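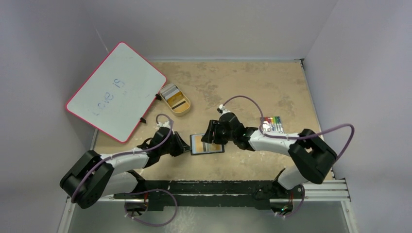 Reading Month at Novholm School

In March our school holds its Reading Month again. All 19 classes will take part, from the youngest children to the final grade, and parents are also welcome in many of the activities. The theme for this year is "Stories From Home," and every student is asked to bring one story that is told in their family. It can be in any language.

The month starts with a morning assembly in the main hall at 8:30. After this, each class will have 20 minutes of quiet reading every day before lunch. Teachers will read too, and we ask the office not to make announcements during this time.

Last year students borrowed 129 books from the library during the month, which was more than in any month before. Our librarian, Consolacion Sison, would like to see this number grow. "Many children tell me they do not like to read, and then I learn they only did not like one book," she said. She has prepared new shelves for comics, poetry and short stories, and the library will stay open until 4:30 in the afternoon.

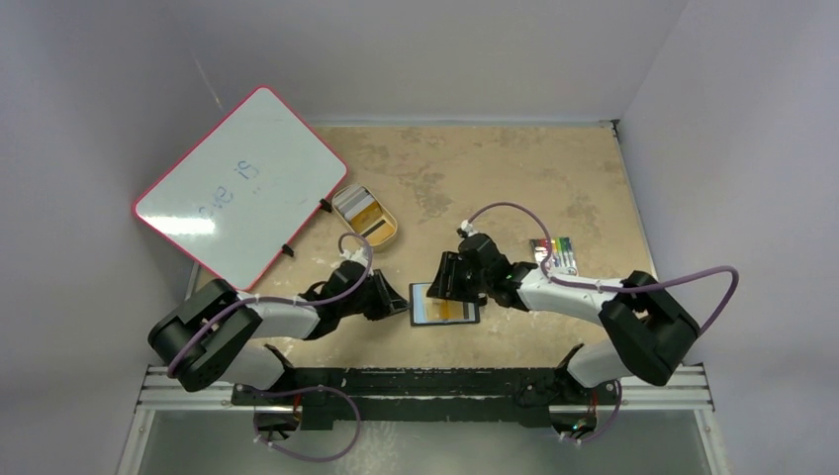
A whiteboard with two black clips and some handwriting in blue.

Students in Grades 5 and 6 will visit the Montoya Public Library, where they can get their own library card. Please return the signed permission form to the class teacher before the visit. The bus leaves from the Pluleck Street gate and the children should bring a snack and water.

The family stories will be collected in a small book. Last year's book had 77 pages and a few copies can still be found in the school office. Younger children may draw their story, and an adult can write the words for them. Stories should not be longer than 2 pages.

We also need parents who can read aloud in a language other than English. If you would like to help, please speak with Ms. Sison in the library or leave your name at the office.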